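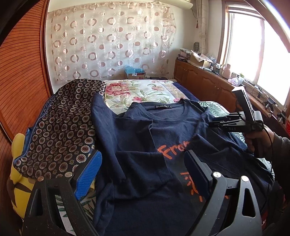
Livgate bedspread in Peony on Cream, with a navy T-shirt on top, partly folded.

Home > Bedroom > Bedspreads > Livgate

Livgate Bedspread, Peony on Cream
By Vokard
Item number 2941
In stock. Sizes: single, double, king

We've been waiting for this one to come back! The Livgate in Peony on Cream sold out last spring, and we've had people asking for it ever since (including two of us who work here and were too slow the first time). It's big pink and red peonies with green leaves on a cream ground, and it is every bit as cheerful as it sounds.

The flowers are large. If you are used to small sprigs and tiny rosebuds it may take you a day or so to get used to them, and then you'll wonder how the room looked before. The cream keeps it all from getting too heavy, and there's enough of it between the blooms for the pattern to breathe.

What goes with it

Lots of things, which surprised us. Navy is lovely with it — a plain dark blanket along one side of the bed gives the pink something to lean on. We also like it with a leafy green sheet underneath, so a bit of green shows when the cover is pulled back. Some people prefer plain sheets with a patterned cover, and plain white or pale grey would both be safe choices, but do try the leaves if you have them.

Sheer curtains with pink and beige circles work well too. Nothing needs to match exactly. Two patterns of different sizes get along better than two of the same size, in our experience, and these flowers are nearly always going to be the biggest thing in the room.

As a place to fold the washing

This is what most of us use a made bed for in the daytime, so we may as well say how it does. Very nicely! The cover is flat, with no quilting or raised stitching, so you can spread a T-shirt out and smooth it with your hands without catching on ridges. Dark clothes stand out well against the cream, and that helps if you are short of light or looking for the other sock. Pale clothes are a little easier to lose among the petals.

Elif Naz Uysal from our bedroom team has had hers on the bed since the first batch. "I sort everything on it," she told us. "T-shirts, scarves, the lot. Then I shake it out of the window and the bed's made again."

Fabric and care

80 per cent cotton, the rest polyester. Fabric reference 1388.
Machine wash warm with similar colours. Wash it alone the first time.
Don't bleach.
Line dry if you can, or tumble on low.
Warm iron on the back of the cloth. It does crease a bit in the cupboard, mostly along the fold lines, and a night on the bed sorts out all but the sharpest.

The king size is bulky when wet, so check your machine has room for it. If the drum is packed tight the middle of the cover won't rinse properly, and you'll be better off at a launderette.

Getting the size right

The Livgate is cut as a throw-over cover with square corners and no elastic. On a deep mattress it will hang shorter at the sides. If you like it long enough to hide what's under the bed (no judgement, we all have boxes under there), go up a size. Pillows can sit on top, or you can tuck the cover under and over them for a neater look.

Also in the Livgate range

Pillowcases to match, sold in pairs
Cushion cover, Peony on Cream
Bedspread, Fern on White — due back in May

The Becerra blanket in navy is sold separately and is the one we'd pick to go with the peonies. It's on the Blankets page.

Delivery and returns

Orders go out from our Telodport warehouse on working days. You can send a bedspread back if you change your mind, so long as it hasn't been washed and still has its label. Please fold it before you pack it; it fits back in its bag much more easily that way.

Not sure about the colours on your screen? Ask for a swatch and Védís Eskildsen will put one in the post to you. Swatches are free, but they are small, so you may get mostly leaf.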